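The Druvholm pizzelle iron is back in stock, and I'm so pleased to be able to write that. We ran out in February and have been answering emails about it ever since.

If you've never had a pizzella, it's a thin, crisp, patterned biscuit from Italy, usually flavoured with aniseed, lemon or vanilla. You drop a spoonful of soft batter in the middle of each plate, close the lid, wait less than a minute and lift out something that looks far harder to make than it was. They're lovely plain with coffee, and even better rolled while warm and filled with sweetened ricotta (my own weakness, especially with chopped pistachios at each end).

## Druvholm Double Pizzelle Iron

**Stock code:** 391
**Makes:** 2 pizzelle at a time
**Pattern:** snowflake on one side, basket weave on the other
**Plates:** cast aluminium, non-stick
**Diameter of each biscuit:** 13 cm
**Lead:** rear left, with cord wrap under the base
**In the box:** iron, wooden rolling dowel, recipe leaflet

## What we like about it

The hinge! It sounds a dull thing to get excited about, but the lid floats a little as it closes, so the batter spreads evenly and you don't end up with biscuits that are thick at the back and lacy at the front. Our old iron did exactly that and we put up with it for years.

It also heats quickly and holds its heat well between batches. There's a green light that comes on when the plates are ready, and a dial with five settings. I bake at three for pale, tender biscuits and four if I want them properly golden with a good snap. Five is a bit fierce for anything with honey in it, so keep an eye on those.

The pattern is deep and comes out very clearly, even with a batter that has ground nuts in it. Do grind them finely though. A stray lump of hazelnut will hold the lid open and you'll get a batch of fat, soft ones (still delicious, just not pizzelle).
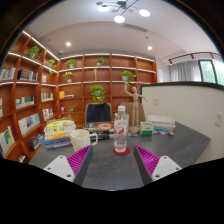 *Books, a mug and a bottle of water on the table.*

## Getting started

Wipe the plates with a damp cloth, dry them, then brush on a very thin coat of neutral oil and heat the iron at setting three for ten minutes with the lid closed. Throw away the first pair of biscuits. After that you shouldn't need to oil again during a session, as there's plenty of butter in the batter.

Rest your batter for half an hour before you begin. It thickens as it stands, and if it drops off the spoon in one slow blob you've got it right. Put each spoonful slightly behind the centre of the plate, because closing the lid pushes everything forward a touch.

For flat biscuits, cool them in a single layer on a wire rack. For tubes, you need to be quick - wrap them round the dowel the moment they come off, hold for a count of ten, and slide them free. Small bowls are easy too: just press the warm biscuit over an upturned cup.

## A batter to try first

- 3 medium eggs
- 150 g caster sugar
- 115 g butter, melted and cooled
- 1 teaspoon vanilla extract
- Finely grated zest of 1 lemon
- 220 g plain flour
- 1 teaspoon baking powder
- A pinch of salt

Whisk the eggs and sugar until pale, then stir in the butter, vanilla and zest. Fold in the dry ingredients, cover and rest. Bake for 40 to 50 seconds at setting three. Swap the lemon for a teaspoon of crushed aniseed if you'd like the old-fashioned version.

They keep for a good two weeks in an airtight tin, and if they soften, a few minutes in a low oven brings the crunch back.

## Cleaning

Let it cool completely, then brush out the crumbs with a dry pastry brush. Please don't put the iron in water. Anything stubborn comes away with a cotton bud and a drop of warm oil. The dowel can be washed by hand.

## Price and delivery

The iron is £56, including delivery within mainland Britain. We pack and send from our shop in Plulemthorpe, and you're very welcome to collect if you're nearby. Spare dowels are £2 each.

The Vimdale single iron, which makes one larger biscuit, is still out of stock. We've asked for more and will put it back on the site when it arrives.

*Page updated May 2, 2025*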